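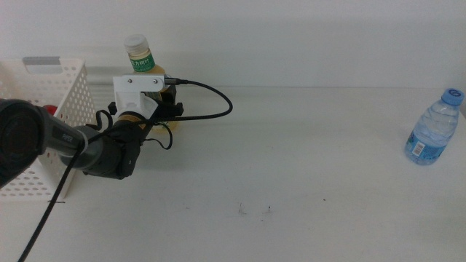
Do you need a basket for your bottles?

Every January the same advice comes round. Clear the worktop, buy some white plastic baskets with holes in the sides, put everything in them, feel calmer. I have read it in this newsletter's own back issues, so I can't be too rude about it. But I gave it a fair go this winter with the one group of things that annoys me most, which is bottles, and I'm not convinced the basket deserves the credit it gets.

First, the bottles. I emptied the cupboard by the cooker and the shelf above it and got 16 out. Oils, vinegars, two soy sauces, cordial, a syrup bought for one cake, and several plastic bottles of drinking water that had wandered in from the car. A perforated basket with a cut-out handle will take most of that lot if you don't mind the tall ones leaning. I do mind. A leaning bottle of oil with a screw cap that somebody has only half done up is how you end up washing a basket, and washing a basket full of small round holes is a miserable job. Oil gets in the holes. A flat tray wipes clean in one go.

The argument for holes is that they let the air through. Fine for potatoes. I can't see what good it does a sealed bottle of anything. The other argument is that you can see what's inside, and that's only half true, as you'll know if you have ever tried to read a label through a grid of dots.

Then there are the matching sets. Cumell do one, Promudell do another, and as far as I can tell from handling both in the shop the difference is the shape of the handle. The Imico catalogue goes further and wants you to pour everything into identical clear bottles with printed stickers. Please think before doing this. Cooking oil, apple juice and certain vinegars are all much the same yellowish colour in clear plastic, and the label the thing came with is the bit that tells you which is which. It also has the date on it. If the writing is in a language you don't read, put a strip of masking tape lower down with the name in pen, and leave the original alone. I buy a fair amount from Panyasiri, the grocer near the station, and half my shelf is done like that. It isn't pretty, but I haven't poured the wrong one into a frying pan lately.

What did help was dull. I threw out or used up everything I hadn't touched since the summer, which left 11. The everyday ones went back beside the cooker on an old baking tray. The rest went on the low shelf in one row, tallest at the back, labels forwards. The water went back to the car.

I will give the tidiers one thing. A bare white surface is pleasant to look at, and a single bottle of water on it can make you believe you are the sort of person who keeps things that way. 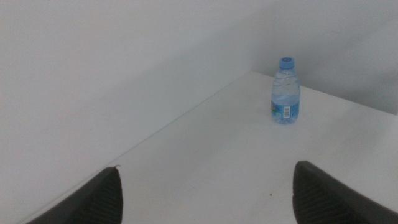 It's also very easy to wipe, and every crumb shows, so you do wipe it. My doubt is how long it lasts in a house where people cook. Mine stayed clear until the shopping came in. After that the bread went down on it, then the post, and by teatime there was a bottle of something with its cap off.

If you already own a basket, by all means use it. They're good for tea towels, sponges and bags of pasta, all of which are light and don't drip. Stand it where you can pull it out by the handle with one hand, and keep heavy bottles out of it if the shelf is above your head. If you don't own one, try a tray for a month first and see if you still want it.

One reader wrote in after the last issue to say her cupboard had been "transformed" by a full set of organisers, and gave the number of items she had fitted in as 188. I believe her. I would just like to know how many of them she's going to eat.

Next month, the drawer with the batteries in it. Tips welcome, particularly from anyone who has tried something and given it up.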